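About Jellell

Jellell started in a shared kitchen in Lukbridge with one fryer, a borrowed mixer and a standing order from the coffee stand across the street. We still make donuts. What has grown up around them is the part people ask us about most, so we figured it was time to put it on a page.

We bake, glaze and serve at offices, campus events and our own counter on Plallar Street. On a busy Wednesday we send out 1,289 donuts, and every one of them used to be lifted, turned, boxed and set down by hand, often by somebody who had been on their feet since four in the morning. Our people are good at that work! But it is the same reach, over and over, and wrists and shoulders do complain.

So three years ago we began trying out robot arms for the serving end of the job. We began with one arm and a lot of squashed icing. A donut is a surprisingly tricky thing to handle — soft, sticky, never quite the same shape twice — and we learned quickly that moving the little tray it sits in works far better than grabbing the donut itself.

What changed for our team

We want to be straightforward about this, as it's the first thing job applicants bring up. When the arms came in, we promised that everyone on the serving crew would keep their hours, and they have. The work moved around, though. Setup now takes longer and needs more thought. Somebody has to lay out the trays, check the reach, watch the first few pickups and decide when a position needs adjusting. Those were new skills for all of us, and we pay for the training time.

Zineb Abou Zeid came to us as a counter server and now leads the automation crew. She wrote most of our setup guide herself, and she rewrote it after the first summer, when warm glaze taught us a few lessons. "I used to go home and put ice on my wrist," she says. "Now I go home thinking about tray spacing, and my family is tired of hearing about it."

Decorating has stayed with people from the start. Drizzle, sprinkles, crumbs and the red glaze are all done by hand, and the decorators have more time for it than they used to, so the flavors list keeps getting longer (sorry, menu board).

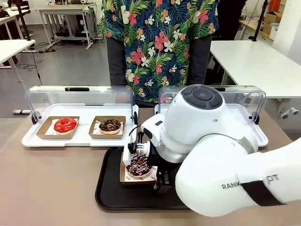 We also changed how we decide things. Anyone who works next to an arm can ask for it to be slowed down or moved, and the shift lead makes the change that day. Ten of our current settings came from requests like that, including the slower approach we now use whenever a customer is ordering face to face.

Where we are now

Our workshop on Abdel Hamid Lane has 2,250 square feet, split between a test area and a training room. New hires spend their first days there before they go near a live counter, and plenty of them have never worked with a machine bigger than a toaster. They do just fine.

We're hiring servers, decorators and setup crew every March. If you'd like to see how we work before you apply, stop by the Plallar Street counter in the morning and ask for whoever is running setup — they love showing people around.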